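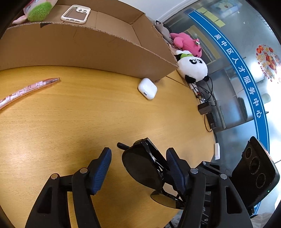
About Rarley

Rarley is the lost property service for the schools, libraries and swimming baths of Ivham. It was founded by Rajeshwari Reddy and Wouter Mulder, and it has been in its present rooms beside the Brasura library for 13 years.

We receive small personal belongings left behind in public buildings: sunglasses, pens, earbuds in their cases, phone cases, soft toys, cables and chargers. Each article is sorted at a table, entered in the register and placed in a numbered box. Some 900 articles pass through the register in a year.

Sunglasses and spectacles are wrapped separately and kept away from heavier items. Chargers are stored with their leads. Soft toys have a shelf of their own near the counter, where younger visitors may look for them in the company of an adult.

Articles are held for 96 days. Owners are asked to give a description before anything is handed over, and for telephones and earbuds we also ask for the make and, where possible, proof of purchase. There is no charge for collection. Unclaimed goods in fair condition are offered to the Rai charity shop – the remainder is recycled.

The service is directed by Divya Nambiar. Prakash Warrier is responsible for the register and for enquiries from schools, and Gangadharan Gowda for collections from our 18 partner buildings.

Enquiries may be made at the counter or in writing. Schools and clubs wishing to join the service should write to the director, stating the number of buildings concerned and the name of a contact at each.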